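Workshop Tips: Getting a Simulated Pick to Mean Something on the Bench

Filed under: robot arm, software, small shop 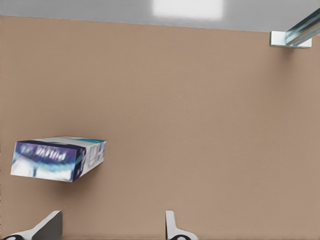 Before you install anything

Write down what the arm is supposed to do in one plain sentence. "Pick up the carton and put it in the tray" will do. Tape it over the monitor. Every planner I've tried comes with a demo that does something more impressive than my sentence, and I have lost whole evenings in June to the demo.

Ignore the success rate on the download page. Trerari, the simulator I use, ships with a pick test that scored 100 out of 100 on my computer the first time I ran it. I was pleased for an hour. Then I looked at the settings and found the carton started in the same spot, turned the same way, on every run. Shuffle the start pose and read the number again.

Keep the simulated table boring. One box, one tabletop, one gripper. If you can't explain a miss with a single carton on a bare tan surface, adding a mug and a bowl of fruit won't help you explain it.

Check that things are where they look like they are

Look at the shadow. When a box has a strip of table showing between it and its shadow, it is up off the surface. That can be fine if you expect it there. It is a nuisance if your script assumes every object starts at table height. Print the box's height at the moment you save the picture and compare.

Let objects settle before you ask for a grasp. I step the physics for 2 seconds with the gripper parked. People skip this and then blame the planner for closing at the wrong height.

Don't trust a collision shape you haven't drawn. Most viewers have a switch that shows the shapes the physics is really using. Turn it on once per object. A carton should be a plain block. Mine came in as a lumpy hull that was wider than the printed box, and the fingers kept stopping short on air.

Friction is a made-up number until you measure it. Tilt a board with the real carton on it, note the angle where it slides, and put that into the file. The default in Cenach, the planner I pair with Trerari, seems to have been picked so that nothing ever slips. I'd call that a sales setting.

Labels, glare and the camera

A blurry label is useless to a text reader. From a camera mounted near the fingers, the white lettering on my purple and blue carton comes out as smears. If your plan depends on reading a product name, either render bigger or give up on reading it and match the color band.

I gave up on reading it. Color matching has been dull and dependable.

Keep one bright reflection in the test set. A white patch on a shiny gray background is exactly the sort of thing a lazy detector will call a box. Mine called it a box 5 times in one short session, with good confidence too. Cropping out everything past the table edge fixed it in two lines of code, and I'm still a little sore about the weekend I spent retraining first.

Leave the fingers in the picture. Some guides tell you to mask out the gripper so the software only sees the table. Then the first real image arrives with a finger across the corner and the mask is off by a hair. I'd sooner have the detector get used to fingers early on. Check that it doesn't start reporting them as objects.

Mind the far corners. Brackets and rods at the edge of a table tend to get left out of the planning model. Add them as fat blocks, fatter than they are. You lose a bit of reach and keep the arm out of the hardware.

Planning tips

Ask for the dull path. Most planners have a setting that rewards short routes, and short routes like to skim the table. Put in a waypoint straight above the carton and come down from there. It costs a moment per pick.

Line up the fingers with the narrow side. A long carton lying at an angle has one good pair of faces and one bad pair. If your software returns 32 possible grasps, look at the top few yourself before you believe the ranking. On my setup the "best" one kept reaching across the long way, wider than the gripper opens. The score had nothing in it for opening width. I had assumed it did.

Set a speed limit in the controller, and set it in the planner too. One of them will get reset by an update.

Save the seed. When a run fails, you want to see that same failure again, and a random start pose you didn't write down is gone.

About the add-ons

I've tried Boonchu, which claims to tune your grasp settings overnight. It did change them. By morning it had found that the simulator let one finger sink slightly into the cardboard, and it was using that for all it was worth. The score went up. On the bench the same settings crushed a corner. If you use any automatic tuner, look at what it picked before you load it onto the arm.

Drimcombe makes a nice log viewer, and I'll say so without grumbling. Scrubbing back and forth between the camera view and the joint readings has saved me more time than any of the clever stuff. The paid version adds charts. I haven't missed them.

Moving to the real arm

Run it first with no box. Then with an empty carton. Then with a full one, which will behave differently, whatever the mass setting says.

Expect the lighting to be wrong. Evenly lit tabletops are easy to come by in software and my garage has one window and a tube light that flickers.

Keep a hand by the stop button, including on the runs that worked fine yesterday.

Keep a paper log next to the arm with the date, software version, what you changed and what it did. Mine has coffee on it and half the entries say "same as above, worse." I still go back to it more than I go back to the manual.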